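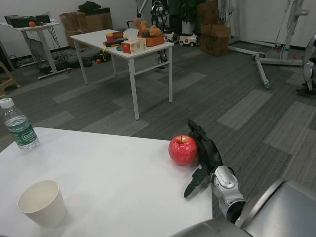 An apple, a water bottle and a paper cup on a white table.

She had been up since before six, the councillor told me, and she was still on her first mug of tea when I sat down with her on Sunday at the community hall in Plakine. The talk, as it always is there these days, was of the firearms by-law and the petition for longer waiting periods, which has now gathered 802 signatures.

"I never thought of myself as a campaigner," she said, laughing. "I came on to the council to sort out the buses! But you listen to people, you sit in their kitchens, and after a while you can't very well go home and do nothing."

What she wants is fairly modest -- seven more days between buying a gun and taking it home, and a proper record kept at the Ploltirgate office. Farmers out towards Nakpan have been the hardest to win over, and she speaks of them with real fondness.

"They're my neighbours, and some of them have told me to my face that I'm wrong," she said. "One kept me talking at his gate for 41 minutes -- I know because my husband had the dinner on -- and we parted friends, more or less."

The vote comes in November. She thinks she is three votes short, and she has a list of doorsteps to visit before then.

"I'll bring my good shoes," she said, and went off to put the kettle on again.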